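Drudis changes upkeep routine for Jullov packing cell

Mar 5, 2024

Drudis has moved the daily upkeep of its automated carton sealing cell in Jullov from the engineering office to the people who run it. The change took effect this week at the company's warehouse on Milov Road and covers tape changes, blade checks and cleaning of the infeed sensors.

The cell was installed in December. It has one robot arm that lifts filled cartons off the infeed belt, squares them against a stop and passes them through a taping head supplied by Navarro. A second belt takes the sealed cartons to the pallet area.

According to Drudis, the cell stopped 143 times in its first full month of operation. Most of the stops were traced to the taping head. Tape that had been stored in the cold end of the building did not feed evenly, and in several cases the loose end had folded back on itself before it reached the applicator roller. The arm then waited for a signal from the head that did not come, and an engineer had to be called to clear the fault.

Under the new routine, operators prepare tape at a bench before it goes near the machine. They take off the wrap, check both edges of the roll for dents, and find the free end. A roll with a damaged edge is set aside for hand packing. 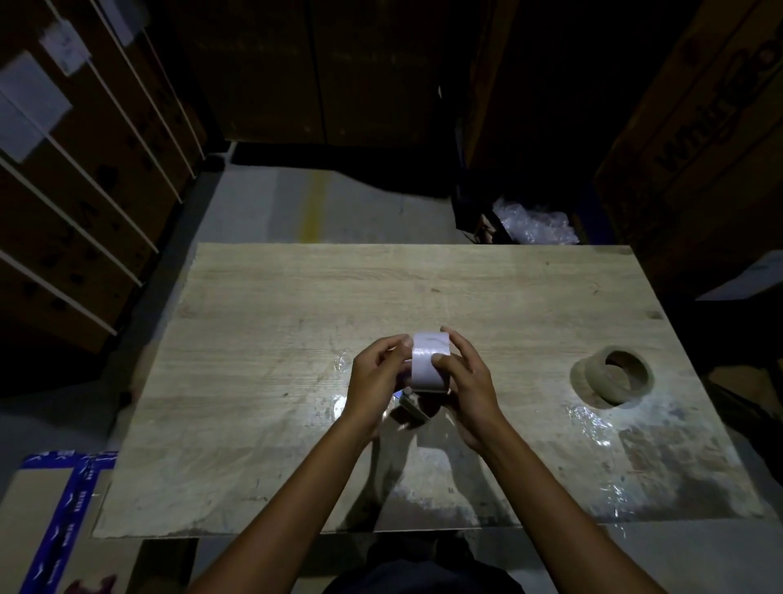
A roll of white tape is held over the workbench, with a roll of brown packing tape to the right.

The roll is then fitted with the cell locked out. The operator opens the guard door, removes the empty core, threads the new tape past the tension roller and pulls a short length through by hand. Two test cartons are run at low speed before the cell goes back to automatic. The company allows 5 minutes for the whole change.

Blades in the taping head are inspected at the start of each shift and wiped with a dry cloth. Adhesive on the blade was the second most common cause of stops. The sensor covers on the infeed belt are cleaned at the same time.

Work on the arm itself stays with the engineering office. That includes the gripper pads, the cable pack and any change to the taught positions. Operators may restart the arm after a normal stop but are told to leave it alone if it has touched the guard or dropped a carton.

Drudis said the cell sealed 1,564 cartons on its best day so far. The company has not set a higher target and plans to look at the stop log again after the next blade order arrives from Navarro. A spare taping head is also on order and will be kept in Jullov.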